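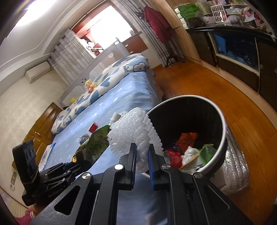

An afternoon tidying a bed in Destonard

Oseck had their open afternoon in July and I'd put my name down mostly out of nosiness. I'd been expecting a lab with a robot arm behind glass. We met at the office at three, had a quick tea, and then six of us were walked round the corner to an ordinary bedroom – duvet with big blue hearts on it, little teddy bear sitting on top, red coat on the coat rack – which is where a good part of the work gets done.

The way they teach the thing is by hand. You hold a gripper, a black two-fingered affair, and you do the job yourself with it while everything gets recorded. No robot in the room at all. The recordings go off to the Atinga project, where the arm learns from them, and one task needs 200 goes before they'll even try it out. Two hundred! I can't say I've ever cleared up anything that many times.

The job that day was rubbish off the bed. Wrappers, packets, boxes, a bit of bubble wrap, all on the light blue sheet, and a round silver bin on the floor next to it. Pick a thing up, drop it in the bin, go back for the next.

The bubble wrap was my first go and I made a right mess of it. It squashes down to nothing between the fingers, so you keep squeezing to be sure you've got it, and then when you let go it hangs on to one finger and won't drop. I gave it a shake. Wrong! No shaking, because the arm would learn to shake everything, teacups included. You open the fingers, wait, and if it's still stuck you lower it against the rim and try again. Slow is fine. Talking is fine too, which was lucky for me.

After that we moved on to using two grippers, one in each hand, and I take back anything I said about the first round being hard. 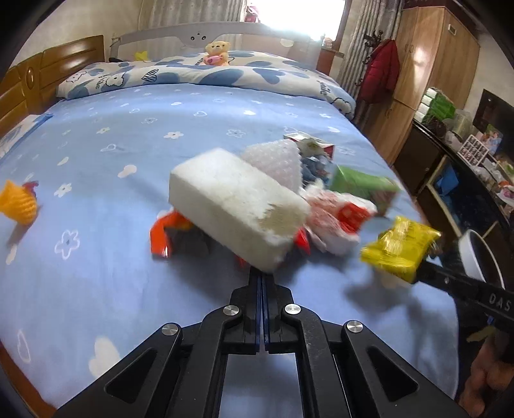
My left hand simply went on strike. I'd be lining up something on one side and the other gripper would drift off across the bed on its own business. The trick we were shown is to park one hand completely, do your pick, then swap over, and only bring them together when something big needs both. White foam turned out to be lovely to hold, by the way, but the shiny foil wrappers slide about terribly.

I did 17 pick-ups before my wrists gave out (the grippers aren't heavy, but you hold them out in front of you the whole time) and the woman after me was far neater. She knits, she said, and I did wonder.

Back at the office there was a short remote-control demo on the Pruson rig, where you steer a real arm from a desk. Good fun, much slower, and a long queue, so I only got one turn and moved a sponge. I'd go for the hand-held ones any day.

If you fancy it, wear sleeves that stay up, and eat beforehand – the biscuits went early. The walk back to Destonard station is all downhill.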